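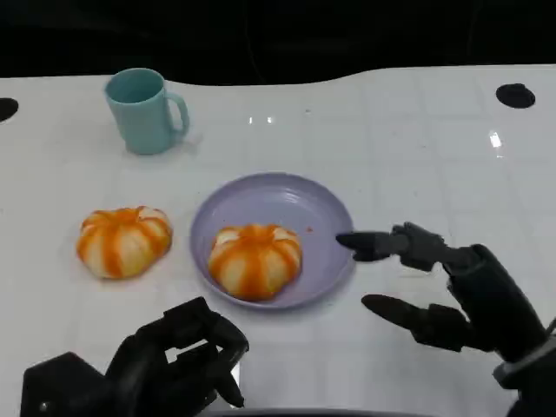 七月になってから、朝ごはんの時間が少し早くなりました。五時に目がさめてしまうので、お湯をわかして、日本語の本を五ページ読んで、それからパンを焼きます。日本に来る前は、朝は何も食べない人でした。

今日は、ものの数えかたについて書きたいと思います。日本語の勉強でいちばん長く苦しんでいるところです。漢字は、覚えれば覚えた分だけ読めるようになります。敬語も、会社で毎日聞いていれば口が慣れてきます。でも数えかたは、まちがえても相手が直してくれないことが多いです。意味が通じるからです。私は長いあいだ、お皿を「二個」と言っていました。

最初に教科書で習ったのは「枚」と「本」と「冊」でした。うすいものは枚、長いものは本、本は冊。この説明を読んだとき、簡単だと思いました。ところが、電話も「一本」、映画も「一本」、柔道の勝ちも「一本」です。先生に質問したら、「そういうものです」と言われました。その日のノートには「そういうもの」と大きく書いてあります。今も持っています。
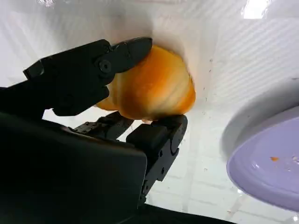

私の母語にも、数によって名詞の形が変わるという面倒があります。二つから四つまでと、五つからでは、言いかたがちがいます。だから子どものころから、数を言う前に少し考えるくせがありました。日本語でも同じように考えますが、考える場所がちがいます。母語では「いくつあるか」を考えて、日本語では「どんな形か」を考えます。りんごを見ても、まず形を見なければなりません。

前に働いていた Onero では、在庫の表を日本語で作るのが私の仕事でした。商品の数の横に、いつも単位を書きます。箱、袋、本、枚、台。はじめの二か月は、全部「個」で出していました。だれにも怒られませんでしたが、ある日、表の単位が静かに直されていました。ありがたい気持ちと、はずかしい気持ちが、半分ずつでした。

食器はとくに難しいです。お皿は枚、お茶わんは個でもいいし、古い言いかたでは「客」もあるそうです。カップは個が普通ですが、「コーヒーを二杯」と言うときは、中身を数えています。カップを数えているのか、飲みものを数えているのか、私は毎回一度止まって考えます。

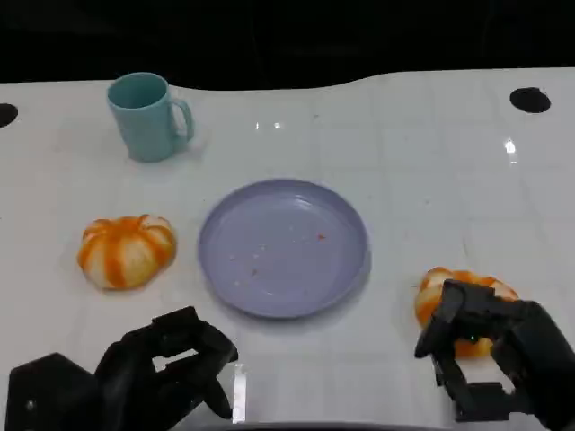 *マグは一個、お皿は一枚。*

それから、パンです。食パンは一斤、切ったら一枚、丸いパンは一個、細長いパンは一本。駅の向こうの Dakano というパン屋で、私は何度も練習しました。はじめは指でさして「これ、二つください」とだけ言っていました。「つ」はとても便利です。ただし「九つ」までしか使えないので、十個以上のパンを買う人には向いていません。

「つ」に頼りすぎるのはよくないと思って、去年から一つ決まりを作りました。店では、かならず正しい数えかたで注文することです。うまく言えなかったら、家に帰ってから辞書で調べて、小さい紙に書きます。紙は Hubáček の古いお茶の缶に入れています。缶はもうほとんどいっぱいです。ときどき出して読むと、同じ言葉が何回も出てきます。「いか　一杯」は三枚もありました。 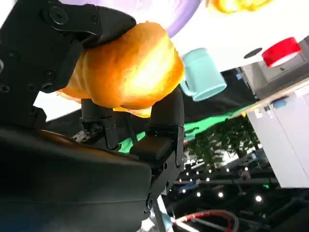 おもしろいと思うのは、日本語を話す人も迷うことです。会社の昼休みに、豆腐は「丁」か「個」か、という話になりました。お店では丁、小さいパックになったものは個、という人が多かったですが、全部丁だという人もいました。私は聞いていて、とても安心しました。

まだ自信がないのは、「匹」と「頭」の境目です。大きい犬は頭でもいいと聞きましたが、どのくらい大きければいいのか、調べても書いてあることが少しずつちがいます。となりの家の犬はかなり大きいです。会うたびに考えていますが、一匹しかいないので、まだ数える機会がありません。今、「一匹」と書きました。たぶん、これで大丈夫だと思います。

次は日付の読みかたについて書くつもりです。「八日」と「四日」を、まだときどき聞きまちがえます。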